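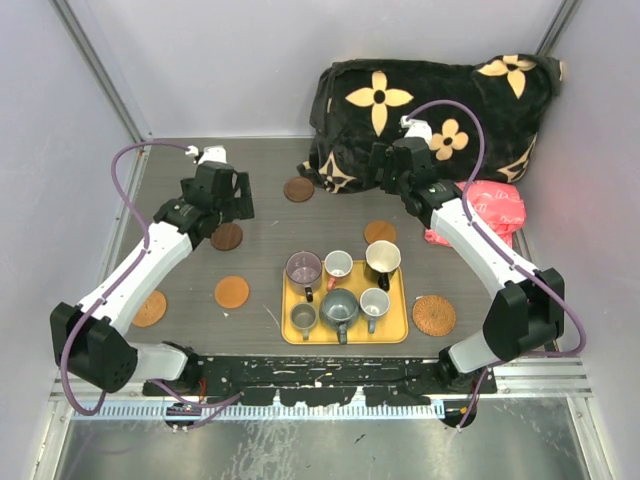 Home | Posts | Cars | About

Over-the-air update on the Fleda

The Fleda got its update on Thursday. The app said 36 minutes and it took 60, parked in the driveway with the doors locked. Range at full charge now reads 399 km – same as before. The Zunerberg maps finally load, and the lane warning is quieter. The charge timer still forgets its setting after a restart. I've reported that to the dealer in Flultport twice.

Comments

pettigrew_ev: Mine stopped at 115 MB and started over. Fine the second time.

lowbeam: Same timer bug on mine.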